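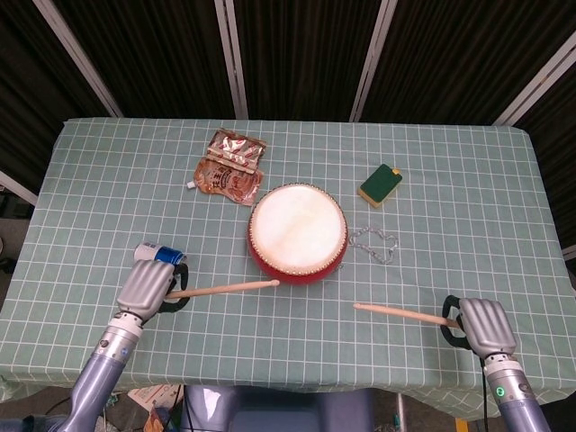 Small drum with a red body and studded rim, on a table with a checked cloth.

4. Setting up a vendor account and stall record

This section covers registration of a new vendor in the Wavmont market desk software, release 7. It applies to produce, craft and prepared food stalls. For fish and meat stalls, complete this section first and then go to section 6.

Before you start

You need the following:
- the vendor's signed stall agreement
- a stall number from the site plan
- the float amount agreed for the first trading day
- a desk login with Supervisor rights

Note: A Clerk login can open the vendor form but cannot save it. No warning is shown until Save is pressed, and the entries are lost.

4.1 Create the vendor record

1. From the main menu, select Vendors, then New.
2. Enter the trading name as it appears on the stall agreement. Do not enter a nickname or the name of the row.
3. Enter the contact name. If the vendor does not want a name printed on public listings, clear the Show on listing box. The name stays in the desk record.
4. Select the goods class. Only one main class is allowed. Up to 3 secondary classes can be added on the second tab.
5. Press Save. The record number appears at the top right of the form.
6. Write the record number on the stall agreement.

Caution: Do not reuse the record of a vendor who has left. Rent owed on the old record moves to the new holder and can only be removed by Lultier support.

4.2 Assign the stall

1. Open the vendor record and select Stalls.
2. Enter the stall number. Covered stalls run from 1 to 212. Open pitches use the letter P before the number.
3. Enter the start date. For seasonal pitches, enter the end date as well. The season default is the last day of May and must be changed by hand if the agreement says otherwise.
4. Select the rent plan: Daily, Weekly or Fixed.
5. Press Assign.

If the message "Stall held" appears, another record still has the stall. Open the Hilanora site plan, find the stall, and check the end date of the present holder before pressing Release.

Note: Changing the rent plan in the middle of a period does not recalculate rent already charged. Enter a credit under Adjustments.

4.3 Set the float and sales report

1. Select Cash, then Opening float.
2. Enter the float. The upper limit is 300 per stall. A larger amount is rejected.
3. Under Sales report, select By day or By goods class. By goods class requires the vendor to key each sale with a class code.
4. To compare slow and busy periods, check Keep zero days. With this box clear, days without sales are left out and the daily average reads too high.
5. Print the setup slip. The Rønning slip printer must be set to narrow paper.
6. Have the vendor sign the slip and file it with the agreement.

Caution: The float cannot be edited after the first sale is keyed. Close the day and open a new one to correct it.

Section reviewed by Lucyna Duda, October 10, 2026. Replaces all earlier copies of section 4.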